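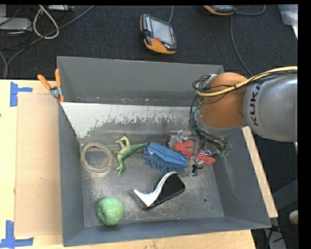 Walk-through of the Brulberg bin-picking kit, trial unit, Nov 1, 2022. Checked by me (Danylo Ivanyshyn) with Consolacion Aquino reading the list out loud, bless her.

- [x] **Arm mounting bolts** – torqued to 60 Nm, all good.
- [x] **Cable routing at the wrist** – OK for now, but that black bundle loops out more than I'd like! Please add a tie before we run full speed.
- [ ] **Bin secured** – there's a spring clamp on the rim (the one with orange handles). Fine for a demo, but I want a proper bracket before I sign this.
- [x] **Bin floor** – scratched and scuffed, coating worn on the sloping sheet at the back. Cosmetic, I'd say.
- [ ] **Pendants and leads** – both off the carpet, please, and coil the loose cables (I've tripped once already).
- [x] **E-stop** – pressed it 9 times, stopped 9 times. Love it.
- [x] **Mixed-item test** – Maksym picked the items: toy dinosaur, blue duster, tape ring and so on. 79 picks, no faults logged.
- [ ] **Manual** – page on gripper finger changes is missing. Yaroslav Marchuk is asking Brulberg for it.

Hour meter reads 2,205. Recheck the three open ones with Demyd before the kit goes to Turemton.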